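Search this repository Go
4 min read

# Doranthorpe umbrella set: README

I put this folder together after a long week of swapping finger sets on our hand-held grippers and getting cross about umbrellas. If you only want the numbers, skip to "What's in the folder". If you want to know why the Breretti cup won a job I was sure it would lose, keep going!

The question was simple enough. We had two finger sets for the same hand-held body, the Ostico flat pads and the Breretti cup, and I wanted to know which one copes better with long floppy things. Boxes and mugs tell you nothing (both sets are fine with them, I could do boxes all day). A folded umbrella is a proper nuisance — slippery, top-heavy, with a strap that gets into everything. So umbrellas it was.
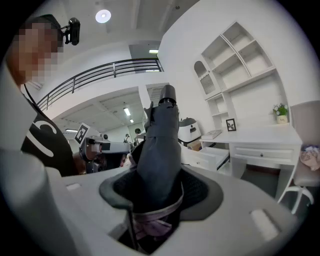
Data notes, issue 4

The cup has a wide flared rim, and I'd assumed that would make it clumsy. I came round to it by Thursday. With the flat pads I had to squeeze hard to stop the umbrella tipping, and the fabric bunched up wherever I squeezed. With the cup I could stand the thing upright and hold it with hardly any effort, which my wrists were very grateful for.

The strap is another matter. It likes to sit right down by the base, under the rim, and if you pick up in a hurry you trap it. I've left the trapped-strap takes in and marked them `strap` in the notes column, so filter them out if they bother you. I'd keep them, personally.

## What's in the folder

- 95 takes in all, both finger sets mixed together
- `takes/` has the video from each gripper, plus the head camera
- `poses/` has the marker tracks, one file per gripper
- `notes.csv` has my remarks, typos and all

Every take was recorded at 30 frames a second. The longest ones are the handovers, where one gripper holds and the other comes in from the side. I capped those at 10 seconds because I kept dithering.

## Cameras

We tried a narrower lens first and I hated it. You lose the other gripper as soon as it comes close, and then the marker track goes to bits. The fisheye bends every straight line in the room but it keeps both hands and most of the furniture in view, so that's what we stuck with. Please don't crop to a square before you run the tracker! I did, and had to do the lot again.
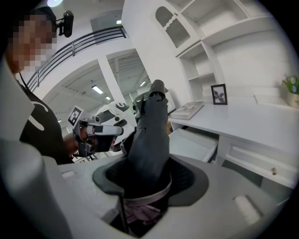

Fig. 2. Second gripper coming in from the left, umbrella in the cup, marker tilted above the hand.

The marker cards are the other thing I'd fuss over. Tilt the hand too far and the pattern goes thin, and the Chong tracker script starts guessing. It won't warn you — it just writes a pose that's wrong. I check anything that jumps between two frames and throw it out by hand.

## Known problems

- The ceiling lights blow out in some takes. I turned the exposure down later on, so brightness isn't even across the set.
- Head camera and gripper clocks drift. Line them up on the first finger close.
- The flat pad takes are mostly from early in the week, when I was worse at this. Bear that in mind before you crown the cup.

Next on my list is the cup with a rolled-up towel, and then I want another go with the Ostico pads once I've stuck something grippier on them. If you run the set through your own tracker, open an issue and tell me how it went.

3 comments · 7 shares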